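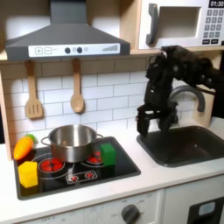 Play kitchen, hood and microwave side. See item 4.

TELTAU CHILDCARE ROOMS
Indoor safety checklist, Room 2
Site: Grovbridge
Inspected: 29/11/2020
Form 192, comments entered by inspector

1. Exits and routes
Main door opens fully from inside: Yes
Second exit clear: Yes
Comment: Coat rack reduces the passage to 90 cm at the narrowest point. Acceptable. Do not add a second rack.

2. Floor
Surface even and fixed: No
Comment: Carpet seam lifting by the sink, length 7 cm. Tape is not a repair. Re-glue or replace the section.

3. Windows and blinds
Restrictors fitted: Yes
Blind cords secured: Partly
Comment: Left blind has a cleat, right blind does not. Loop was tied up out of reach at time of visit. Fit cleat. Same comment was made in July.

4. Play furniture
Tall units fixed to wall: Yes
Small parts secure: Yes
Comment: Play kitchen has two wooden utensils, a slotted spatula and a spoon, hanging under the hood. Check both for splinters at each monthly clean. Bookcase bracket has one screw missing.

5. Electrical
Outlets covered: Yes
Extension cords in use: One
Comment: Cord runs behind the radiator to the music player. Move the player to the shelf by the outlet. Cord tag 1062 is readable and in date.

6. Heating and hot water
Radiator guards fitted: Yes
Mixing valve tested: Not seen
Comment: No test record in the folder. Buthelezi Plumbing holds the service contract; obtain a copy of the last sheet.

7. Storage of cleaning products
Cupboard locked: Yes
Original containers: No
Comment: One spray bottle without a label. Removed from use during the visit.

8. First aid
Kit complete: No
Comment: Eye wash expired. Zesside refill pack on order per staff.

Result: Pass with actions
Actions open: items 2, 3, 4 (bracket), 5, 6, 8
Item 3 to be closed before the room is next used.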